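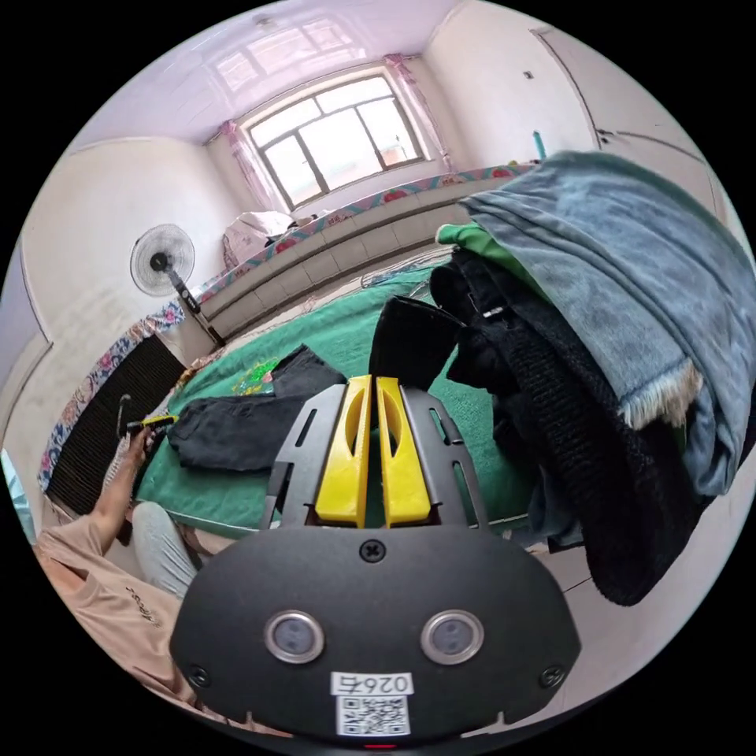
Rónán Tierney has sold bedding for most of his working life, and he would like you to stop buying so much of it. I was doubtful. People who run shops do not usually mean this.

We met in the back office of Doherty, his store in Plirnport, one afternoon in June. He had a mug of tea and a folder of receipts going back years.

"Thread count is where it went wrong," he said. "I've had sheets in here marked 2,000. You can't fit that many threads in an inch. They're counting every strand in the twist."

So why did he stock them?

"Because people asked." He did look a little embarrassed. "I sold 1,474 sets the year before I quit carrying them. Then I quit."

His advice now is two sets of sheets per bed, plain cotton, and one decent blanket. I pointed out that his plain cotton, from a mill called Iltura, costs more than the fancy stuff did. He said it lasts longer. I asked how he knew, and he said customers tell him. That is a nice thing to hear, but it is not a test, and the ones who were let down may just shop elsewhere.

He was on firmer ground with cooling fabrics. Stilent, a label he tried for one season, promised a cooler night. "It feels cold when you touch it," Tierney said. "Then you lie on it and it's a sheet."

I asked what he sleeps on at home. There was a pause.

"Flannel," he said. "All year. My wife hates it."

I left without buying anything, though he did show me the blankets twice.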